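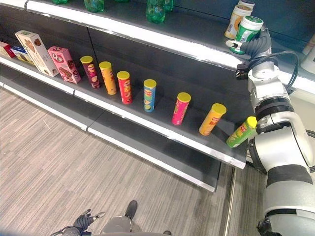
News from the Corner Store: Summer Hours, the Bread Question and a Thank-You

9 June 2013

Well, neighbors, the school year is winding down, the tomato starts are finally in the ground behind the church, and it's time for the summer letter from the Marnum Street store. I meant to get this out before Memorial Day, but the walk-in cooler had other plans, and I spent most of that week moving milk from one end of the building to the other. The new compressor is in and humming (a little louder than the old one, but you get used to it), and the yogurt is back where it belongs.

Summer hours first, as that's what everybody asks me at the register. We'll open at 7 in the morning and close at 9 at night, all the way through Labor Day. In September we go back to closing at 8. If you need something after hours and it's a real emergency, you know which door to knock on, but please remember that a craving for ice cream sandwiches doesn't count, however it may feel at the time.

Now, the bread. A good many of you have told me you miss the seeded rye from Hoxha, and I miss it too. They stopped delivering on this side of the river when their second driver retired, and I've been going back and forth with them all spring. The best I can do for now is pick up an order myself twice a week, early, on my way in. There's a sign-up sheet next to the coffee pot. Put your name down and how many loaves, and I'll hold them behind the counter until closing. The plain rye and the long rolls will be out on the rack for anyone, same as always.

The snack aisle is staying put, for those who heard otherwise. I did think about moving it up front by the window, and my wife talked me out of it, and she was right, what with the afternoon sun we get in there. Chips and crackers are where they've been, and the kids coming from the pool can find them with their eyes closed.

I also want to say thank you for the cookout. We raised $2,000 for the library's summer reading program, which is 11 times what the bake sale brought in when we first tried this, and they tell me it will buy a whole cart of new picture books with enough left over for the puppet show. We ran out of hot dogs early, and I'm sorry to those who came after the ball game and had to make do with potato salad. Next year I'll order 200 more buns and borrow a second grill.

Last thing: somebody left a blue casserole dish with a glass lid on the picnic table. It's washed and sitting in my office. Come get it before I start getting attached to it.

See you in the store,

Blagoje Krasniqi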